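Convites de casamento: o que fechámos e o que falta

Ficámos com 80 convites impressos. A lista tem 81 moradas, mas o Damián Acuña recebe o dele em mão, numa folha escrita por mim, e já sabe disso. O casamento é em Vambridge, em junho, e os convites têm de seguir antes do fim do mês.

Pedimos provas a duas gráficas. A Bustos respondeu no mesmo dia e aceitou fazer o envelope no mesmo papel. A Siltholm tinha letras mais bonitas, mas só imprimia a partir de 40 exemplares por modelo e nós queríamos quatro modelos diferentes por causa das línguas. Desistimos dos quatro. Vai tudo em português de um lado e inglês do outro.
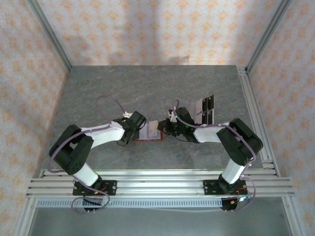 Texto e papel

O texto ficou curto: nomes, local, hora, contacto para confirmar. Tirámos a frase sobre as prendas — a Comfort Ofori achou que soava a fatura, e tinha razão. Quem quiser saber pergunta à minha mãe.

A hora impressa é quatro da tarde. A cerimónia começa meia hora depois. A família do Han-gyeol Um vem de longe e ele próprio pediu esta margem. 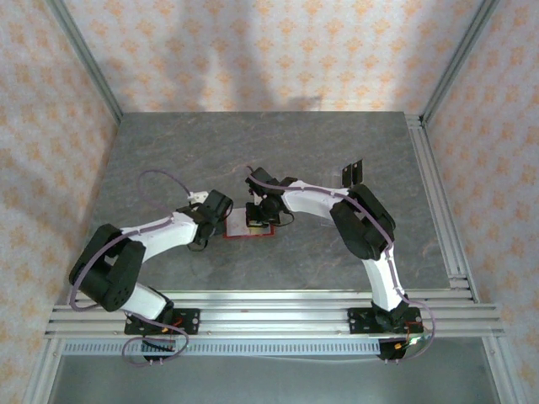
Para os marcadores de lugar ainda não decidimos o formato. A primeira ideia era um cartão dobrado com o nome à frente, mas tomba com qualquer corrente de ar e a sala abre para o jardim. Agora inclino-me para uma coisa pequena e quadrada, de centro branco e rebordo vermelho, como a que está sob as duas garras, pousada em cima do guardanapo. O nome ia no meio, escrito à mão. A Bustos cobra o corte à parte e estou à espera do valor.

Falta confirmar a morada nova do Amirhossein Karimi e comprar os selos.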